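September
By the Comham desk

The robot can have my job when it can clear my table

Every few months a company announces that the household robot has arrived. The latest is Fuvus, which says its machine will be ready for "everyday home assistance" soon and is already taking names for a waiting list. I put my name down. I would like one. I do not expect it to be any good at the thing I want it for, and I think it is worth saying why before people spend money they could put toward a new roof.

What I want is simple. I want the table cleared after people have been sitting at it. I don't mean a dinner party with forty pieces of glassware. I mean the ordinary mess that gathers on a table by the end of an afternoon: a bottle, a can, a bit of fruit, a bowl with something left in it. A child of six can deal with that if you ask three times. It is the smallest chore I can think of that still counts as a chore.

The trouble is that small chores are made of odd things. A factory line hands a robot the same part in the same position all day long. A table hands it a bottle that has rolled over, a drink can standing behind it, and a piece of fruit that will leave if you nudge it. Each of those wants a different touch, and the robot has to know which is which before it gets there.
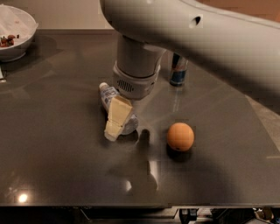 What a chore is made of

People who sell these machines talk about tasks. People who do housework know there are no tasks, only a string of little decisions. Is this bottle finished? Does the can go in the recycling or is someone coming back for it? Can the orange go back in the fruit bowl? You make these decisions without noticing, while talking to someone in the next room, and your hands carry them out without being told how.

I kept a kitchen for a long time before I wrote for a living. It was a lodging house with a long table, and the clearing was my job twice a day. I got fast at it, but I never got so fast that I stopped looking. You learn to look at a cup for weight before you lift it. You learn that a bottle lying down can still have an inch of water in it. None of that is hard to learn, and I have yet to see it written down in a form a machine could use.

The older inventions did not have to learn it. The washing machine does not know what a shirt is. The dishwasher has no opinion about plates. They work because we changed the job to suit them. We load the racks, we sort the colors, we scrape off the egg. At the Great Exhibition in London in 1851, crowds came to look at machines that did one thing very well in one place, and most of the good machines in my house still fit that description.

The new promise is different. This time the machine is supposed to come to the job as it stands, in my house, with my things on my table. That is a much bigger promise, and I think the sales people have slipped it past us by using the same word, "appliance," for both.

The price of slow

Let us suppose it works. The next question is how long it takes. I went to see a machine made by a firm called Alik at a trade hall in the spring. It was asked to move 3 objects from a counter to a tray. It did move them. By the time it had finished I had eaten most of a sandwich. The man beside me clapped, and I clapped too, because it was impressive in the way that a dog walking on its hind legs is impressive.

Slow is not always bad. If I am at work, I do not care whether the table takes four minutes or forty. A dishwasher takes far longer than I would and I have never resented it. But a dishwasher shuts its door and stays where it is. A moving arm in a kitchen is in the way for as long as it is running, and it needs watching for as long as I do not trust it. If I have to stand there, I might as well pick up the bottle.

This is what the reviews leave out. They count successes. They rarely count the minutes a person spent standing nearby with one hand half raised. If a machine gets a chore right 80 percent of the time, that sounds like a decent grade, but it means one job in five ends with something on the floor, or put in the wrong place, or left where it was. I would not keep a helper on those terms, and I would not keep a dishwasher on them either. 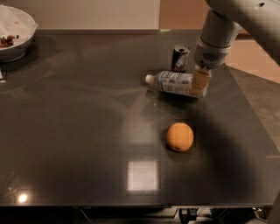

My own rule for any kitchen help, human or otherwise, is that it should leave me with less to think about than I had before. Plenty of gadgets fail this. I once owned a bread machine that needed so much attention it was like having a lodger. Judge a robot arm the same way and the interesting part is everything close to the thing it has gone for. With a bottle on its side under the fingers and a can standing right behind it, a person would take the bottle by the middle, draw it forward, and never give the can a thought. For a machine the can is one more problem to solve, and it has to be solved before the bottle can go anywhere. I would be thinking about it too, from across the room, and so I would have gained nothing.

The engineers know all this. The ones I have met are more modest than their brochures. It is the brochures I object to. They show a bare white counter with a single mug on it, handle turned helpfully outward. I have never had a counter like that, and if I did I would not need a robot.

Where they do earn their keep

I should be fair. There are places where these machines are worth having now, and most of them are on shop floors and in warehouses. Pitkänen, which packs dry goods, put arms on one of its lines a while back. I was shown around. Their best line was moving 1132 cartons in a shift, with one person looking after it in place of several. The cartons were all the same size. The floor was marked with tape and people stayed behind the tape. When something went wrong the arm stopped and a light came on.

I liked that line. Lifting cartons wears out backs, and the woman minding the arm told me she had done the lifting herself for years and did not miss it. If the question is whether a machine can do heavy, dull work on a floor built around it, then the answer has been in for a long time and it is a good one.

The question of the home is a separate one, and I wish we would stop using evidence from the first to settle the second. My kitchen has no tape on the floor. It has a dog. Things get left on the table in positions no planner would choose, and the shiny tabletop I was so pleased with when I bought it throws back every light in the ceiling, which I am told is a nuisance for machines that see with cameras.

Small progress is still progress, and a gripper that can get to the side of a plain water bottle is worth more to me than one that can do a backflip on a stage. I would rather see a year spent on bottles than another minute of dancing.
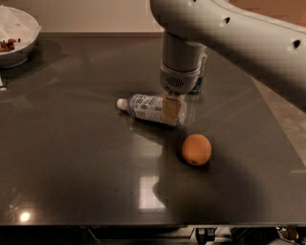
So should anyone buy a household robot this year?

Wait, unless you can afford to treat it as a hobby. The people who buy early will be doing a good part of the testing, and they should be told so in plain words before they sign.

What would change my mind is easy to state. I want to see a machine clear a table it has not seen before, in a home, with the owners out. I want to see it do that every day for a month, and I want to be told about the breakages. No music, no speeding up the film. If it comes across something it cannot manage, it should leave that thing alone and get on with the rest. I would forgive a robot that left me one orange. I would not forgive one that rolled it under the stove.

I would also want to know who fixes it. My dishwasher broke last winter and a repairman came out from Comham the same week, with the part in his van. There is no such man for the arms yet. Fuvus, when I asked, said support would be "handled remotely," and I have had enough printers in my life to know how that goes.

I have left my name on the waiting list. It costs nothing, and I am curious – more curious than this column may suggest. If the machine turns up and does the job, I will write that down here and be glad to have been wrong. In the meantime the table needs doing, and I will do it after I file this.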